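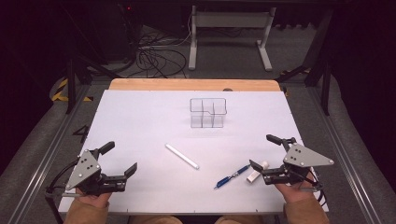

A marker, a pen, an eraser and a clear organizer on a white table.

Why Do We Sort Things?

Pens and markers are easy to lose. They roll under books and drop behind desks. A desk organizer is a box with smaller spaces inside, and each space is called a compartment. When every kind of thing has its own compartment, you can find what you need without digging.

Sorting means putting things into groups. You could group by job: things that write go together, and things that rub out go somewhere else. You could also group by size. Long things stand up well in a tall space. A small eraser can sink to the bottom of one, so give it the lowest space you have.
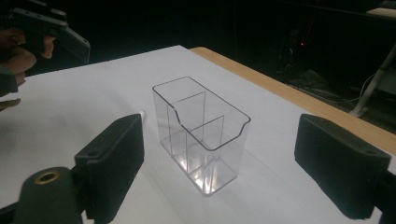 Skultville Children's Library - Homework Help Desk

The thin walls inside an organizer are called dividers. Clear plastic lets light through, so you can see what is in each part before you reach in. One side of this organizer dips down in a curve, and that leaves a lower edge to reach over.

Try it at home

Find a cup or box and 16 small things from your desk. Sort them into 2 groups, then mix them up and sort them a new way. Put caps back on markers before you store them - they dry out fast.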